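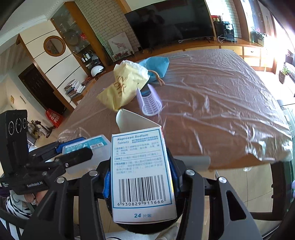 23 February 2020 - open day, pharmacy / small parcels demo

Ran the hand-held grippers on the big table, plastic sheeting down. Box in one, soft pack in the other. Visitors mostly wanted a go at the cartons so thats what we did.

- Naproxen carton (24s): holds fine pinched side to side on the blue pads. Squeeze too hard and it bows. Let people feel that for themselves, good teaching moment.
- Flap open = trouble for the top-down pick. Tape it shut or leave it in the set as a hard case? Olga Prieto says leave it. Fine.
- Soft packs slower. Crinkly ones worst.
- Sheeting glare by the window is bad after lunch. Try a matte grey cover next time, colour doesn't matter much.

Two people from Trnka asked re barcode facing the lens every time. Said we'd aim for it but not promise. They want to come back in September w/ their own cartons.

873 grasps logged by close, target was 2000, so well short. Too much talking. Seven files need relabeling, wrong hand.

TODO: wipe pads, charge both, email Trnka, find the good tape measure (Enon bench?)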